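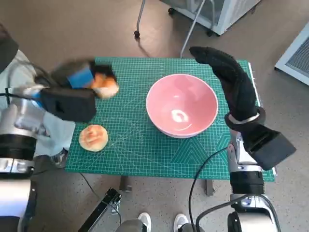
Page last changed: March 2018

OK so, budget thread. A few of you asked what it costs to get a two-armed robot doing tabletop stuff, and I've spent most of January living inside a spreadsheet, so let's go.

First thing, the robot itself is the easy line. You get a quote, you swallow hard, you type it in. We had quotes from Useo and Zanetti and they were close enough that price didn't settle it. Spare parts did.

Zanetti wanted us to buy wrist parts as a full set. Useo sells them one by one. If you're only ever going to wear out one side (and you will, everybody has a favorite arm) that's a big deal!

Then the stuff I forgot. Gloves! A robot hand in a glove grips a bread bun a whole lot better than a bare one, at least ours does, and gloves wear through. I had zero in the budget for gloves. Now there's a line for them and I'm kind of proud of it.

Props: a bowl, buns, a green cutting mat with a grid on it. Cheapest part of the whole plan and the part I get asked about most. Buy the mat. Being able to say "put it back on that line" saves so much arguing.

Real bread or fake bread? Real bread is cheap per bun but you keep buying it. Fake is one order and done. I put both in the plan and let the boss pick.

Cables. Oh man, cables. My first plan had $226 for cables and clips and I thought I was being generous. Double whatever you write down, then add the long one you didn't know you needed.

Ketar does a service plan at $3000 a year. I went back and forth on it forever. We left it out for year one and put the same money in a repair pot instead - if the pot is still full next January, great, it rolls over to a second set of hands.

Also, please budget for the people. Chairs, a table long enough for laptops, somewhere to put your coffee that isn't in reach of an arm. I had three seats in the first draft and got laughed at.

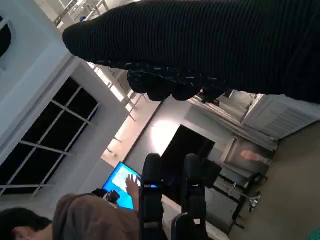

Ornella Longo replied that I should have priced the service plan over five years before dropping it, as the repair pot only looks cheaper if nothing big goes in the first two.

Fair point, and I'm redoing that tab tonight. I'd only compared one year against one year, which was lazy of me.

Skitgate rents by the month, for whoever asked. I looked at it. Good for a short project, but we'd be paying past the purchase price well before we were done, so it went in the "no" column.

Leonardo Guerra wants the blank spreadsheet. Yes! Let me take our prices out of it first and fix the tab where shipping gets added twice. I'll post it under this one.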